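Household Routines and Habit, Session 9
Notes to go with the talk on putting things back
November 6, 2019

Welcome back, everyone, and thank you for bearing with me last time when we ran over (I do go on, I know, and I will try to leave a good stretch for discussion today). We finished with the question of why a room that was perfectly tidy in the morning can be such a muddle by supper. I asked you to keep a small diary of one room at home, and I hope you have it with you, even if it's only a few scribbles.

Our main reading is the short chapter by Kazue Fujimoto on what she calls resting places. A resting place is wherever an object stops when a person is finished with it, and Fujimoto says that every home has two sets of them. There are the official ones, which we could all recite if a guest asked, and there are the real ones, like the stair where the mail piles up or the chair that holds yesterday's sweater. Her advice is to study the second set for a good while before you buy a single box or shelf. I have come around to this slowly, having bought a great many boxes in my life!

Please look over her terms before the discussion. A "landing" is a surface where things stop for a short time. A "home" is where they stay between uses. A "drift" is a landing that has quietly become a home, and most of your diaries will be full of those. 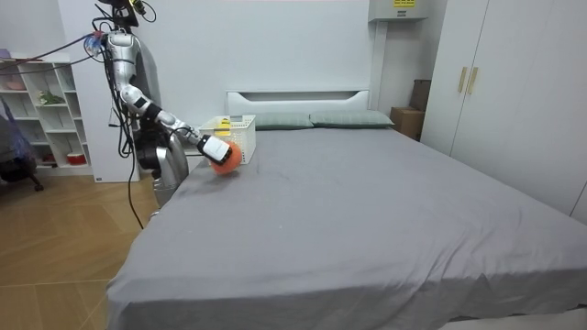
Fujimoto's longest section is on containers, and it's the one students argue with most. She holds that an open container beats a closed one for anything used daily, because a lid is one more step and tired people skip steps. She is also firm that the container should live where the object is used. A slotted white basket up by the headboard, with an orange ball lying just in front of it, is a nice case to talk through in her terms: is the mattress a landing for the ball, or has it become a drift? You can't tell from one look, and that is really why I asked for a diary kept over several days. Do bring up any baskets of your own -- I expect there will be plenty.

The second half of the session turns to shared rooms. When two people use the same space, one person's home is very often the other person's landing, and a lot of household grumbling starts right there. We'll work in pairs on this one, so please sit with a partner you haven't worked with yet.

For next time, read Fujimoto's chapter on kitchens and write up your diary in 500 words or so. Plain description is fine, and drawings are welcome. Papers go in the tray by the door, please, with your name on the first page.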